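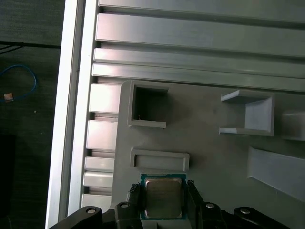
Nesrin Kırmızıgül
Bookbinder and box maker, Palturville

May 9, 2021

Bench log, clamshell boxes for the Jatport order. 22 boxes, all one size, plus one spare tray for glue tests.

Started at 7:40. Glue had been in the fridge overnight and was too thick to brush. Let the jar stand on the bench for an hour and thinned it with a little water. Mix is now two parts PVA to one part methyl cellulose paste. The straight PVA I used in March grabbed too fast on the long sides and left two trays out of square. The mix gives me long enough to slide a wall into place and check it with the steel square.

Cut the remaining board. Stock is the 2.5 mm gray from Kahraman. The last bundle measures 2.6 at one corner of the sheet and 2.4 at the other, which matters on a two-tray box where the lid tray has to clear the base tray on three sides. I sorted the sheets by caliper before cutting and kept thick with thick. Long walls are 406 mm for the outer tray. Inner tray walls are shorter by two board thicknesses, four cloth thicknesses and a millimeter of air. The last box I built with half a millimeter of air closed well in winter and stuck in June.

The Skarnar shear needs its clamp bar looked at. It holds on the left and lets the board creep on the right, enough to show on the long cuts. I put a strip of 120 grit paper under the right end and the creep stopped. Ayten Bozkurt had the same shear before me and says the bar was always like that. I will take it off and check for a bow when this order is out.

Grain direction marked in pencil on every piece. I skipped this on the first four and had to flex them all by hand to find out.

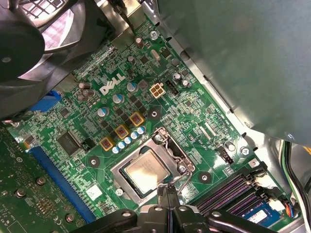
Labels. Ozan Demirtaş sent a second round of spine label proofs and I still don't like them. The type is light and upright, and on the rust cloth it disappears at arm's length. A label on a shelf gets read from the side and in poor light, so stroke weight counts for more than refinement. The DELL logo on the computer board has what I'm after: white on green, bold, letters tilted, readable in the middle of all those small parts. I have asked him for a heavier cut of the same face, reversed out, on the dark green paper left over from the portfolios. Slant optional. Label size stays at 22 mm high, recessed into the spine board by one paper thickness so the edges don't catch.

Recessing the label: cut the outline with a fresh blade, lift the top layer of the board, flatten with the bone folder. If the layer tears, fill with paste and blotter dust and sand it the next day. Three tore out of the nine I did before lunch. All three were from the thin end of a sheet.

Covered eight base trays in the afternoon. Order of work:

Glue the cloth strip, not the tray.
Set the tray on its long side, 15 mm in from the edge of the strip.
Roll it over each wall and press with the folder through scrap paper.
Miter the bottom corners after the last wall is down.
Slit the top corners, turn in, work the cloth into the inside angle with the edge of the folder.

The cloth strip comes to a little over the full run of three walls, and I have been cutting all of them 10 mm long and trimming in place. It wastes cloth. I tried one cut to exact length and the stretch from the damp glue made it 3 mm too long anyway. Back to trimming.

Weighed a finished box for Sevim Başaran, who is working out the freight. 862 g with the lining in, without the felt. She wanted a number for the felt too. I don't have the felt yet. 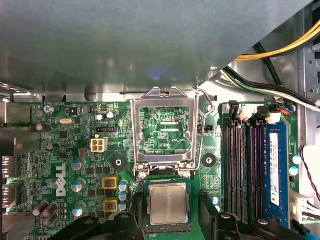

The window lid is the part of this job I have put off. Nestor Buenaventura wants two of the boxes with an opening in the lid, hinged, so the title page can be seen with the box shut and reached without opening the whole case. My first mock-up had a solid flap on a cloth hinge and it hid exactly what he wanted to show. The second is an open frame. The metal plate over the processor socket is built on the same idea: swung up it still frames the inside, and the little CPU label in there stays legible. My version is four strips of 1.5 mm board, lap-jointed at the corners, covered in one piece of cloth with the middle cut out and turned in. Width of the strips is 18 mm. At 12 mm the frame twisted when I lifted it by one corner. At 18 it twists a little and comes back.

Hinge for the frame: one strip of cloth outside, one of Japanese paper inside, 2 mm joint gap. I worked the joint while damp and left it closed under a light weight. If it pulls the frame up as it dries I will line the other face with the same paper to balance it. The corner laps need to be pared before covering. I could feel every one of them through the cloth on the mock-up.

Still no decision on how it stays shut. Magnets need a pocket in both boards and 1.5 mm is thin for that. A ribbon tab is simpler. Nestor thinks ribbon looks like a chocolate box. Will make one of each.

Stock at end of day: cloth for fourteen more, if the dye lot holds. Roll 2863 is the good one. The newer roll is a shade redder in daylight and I will keep it for the inside of the spines. Blades low. Lining paper fine. Methyl cellulose, enough for one more batch.

Under weights overnight: eight base trays, one window frame, six recessed spines. Bricks wrapped in newsprint on the trays, the small press for the spines with silicone paper between.

Tomorrow lid trays, same cloth, same glue. Check the square against the machinist's one before starting. Ask Ozan about the proofs again. Order felt.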